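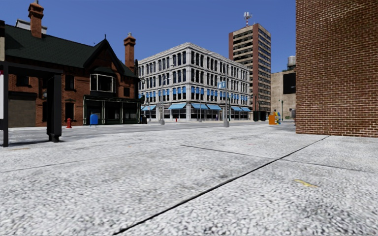 A reader wrote in after the last post to say that my binding corners would lie flat if I stopped trimming the batting flush with the top. She cuts hers an eighth of an inch proud of the raw edge, so that the fold of the binding is full all the way to the stitching line, and she asked whether I had tested it.

I had not. I have now, on the Sirnley quilt, and the results are below along with the rest of the notes on that project.

10/10/2019

The quilt is a plain rail fence, three strips to a block, finished at 58 by 70 inches. I bought the pattern as a single sheet from Sirnley two years ago and cut the strips in August. There are 671 strips in the kit as written if you count the pieced border. I left the border off and used one plain strip of the dark gray all around, four inches wide. The leftover strips are in a bag and will be a back for something.

Piecing. Scant quarter inch seam, stitch length 2.0, 50 weight cotton top and bobbin. Strips were cut at two inches, so three of them sewn together should measure five inches raw edge to raw edge. My first set came out at 4 7/8. I moved the needle one position to the right and the next set was correct. I did not rip the first set. I trimmed the blocks from it to match in the other direction and used them along the bottom row, where the border seam takes up the difference.

Pressing. Two blocks in each pair are pressed toward the dark strip and two toward the light. This matters less in a rail fence than in most patterns, as half of the seams meet a long edge and have nothing to nest against. I used a dry iron and a wool mat. With steam, the strip sets bowed by 1/8 inch over the width of the fabric. Without it they stayed straight.

Batting. I used Bai, the thinner of their two cotton weights, not prewashed. It is needled on one side and I put that side up. The package allows quilting lines up to eight inches apart. Mine are 1 1/2 inches apart, straight, on the diagonal. Closer than that and the quilt gets stiff until it has been through the wash a few times.

Thread. This is where I lost an evening. I started with Sisolico 40 weight in light gray, a size 80 needle, and the top tension at my usual setting. It shredded every few feet. I rethreaded, changed the bobbin, cleaned the hook and changed the needle for a new 80. Still shredding. A size 90 topstitch needle fixed it, and I ran the remaining lines without a break. I then dropped the tension by half a number, which removed the small dots of bobbin thread showing on top. The cone was 3,000 yards and there is plenty left.

Basting. Spray on the back, pins on the front at the edges only. I used 29 pins. The walking foot pushed a small ripple toward the lower left corner on the long diagonals, and I worked around it by sewing alternate lines in opposite directions. There is one pleat on the back, half an inch long. It is staying.

Binding. Cut 2 1/4 inches, straight grain, folded double, joined on the bias. I trimmed two adjoining sides flush as I always do. On the other two I left the batting and backing 1/8 inch beyond the top, as suggested. Mitered corners on all four, stopped 1/4 inch from the end, sewn off at 45 degrees.

The proud edge is firmer. There is no hollow strip along the fold when you pinch it. The corner between the two proud sides is flat on the front and has a slight lump on the back, where the extra layer is folded in with the miter. Clipping a small triangle of batting out of that corner before turning would probably take care of it. The corner between the two flush sides has the same soft spot mine always have. The two mixed corners are no use for comparison.

So I will trim proud from here on, with the corners clipped. At 1/8 inch the 2 1/4 strip only just reaches the stitching line on the back, so the next one gets cut at 2 3/8. If you use a thick batting you may need 2 1/2.

I still have to do the hand stitching on the last side, 58 inches of it, and then it gets washed in cold water with a color catcher. I will measure before and after and post the shrinkage.

Next on the table is the Stiltent bag, size 5, the one with the boxed base. The instructions call for foam, and I want to see if two layers of batting scraps will hold the shape.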